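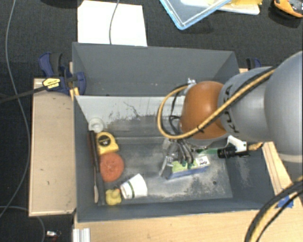 We use cookies to remember your preferences. Accept / Manage settings

Search stories
Enter keyword
Go

The Ferry Clerk

Mar 25, 2020

The last boat to Prestolska left at dusk, and the clerk had sold 20 tickets for it. He wrote the number in the book and closed the window halfway, which was the rule.

A woman came up the ramp carrying a clock under her arm. She asked for a single.

"It's a cheap crossing if you come back," he said. "A return is only a little more."

"A single," she said.

He tore it off the roll. Her ticket was number 1521. She put it in her glove and stood the clock on his counter while she looked for coins. It was a mantel clock from Grodon, the kind his mother had kept, and it had stopped at ten past four.

"Does it run?" he asked.

"It did at my father's house. I'm taking it to my sister. She thinks she can fix it."

"Can she?"

"No."

She paid, and he pushed back the change. The deckhand was already untying the stern rope. The clerk leaned out and shouted for him to wait, and the deckhand raised one hand without turning.

She went down the ramp slowly. The clock was heavier than it looked. When she was aboard she set it on the bench beside her, and an old man moved his bag to make room.

The clerk corrected the book. He crossed out the number and wrote the new one next to it. Then he counted the money, locked the box, and walked up Tseng Street to his supper.

His mother's clock was on the shelf over the stove. He had not wound it since May. He found the key in the drawer with the string and gave it six turns, then sat down and ate his soup.

Recent stories
Salt for the Road
Zevell in Winter
The Man Who Rented Ladders
900 Steps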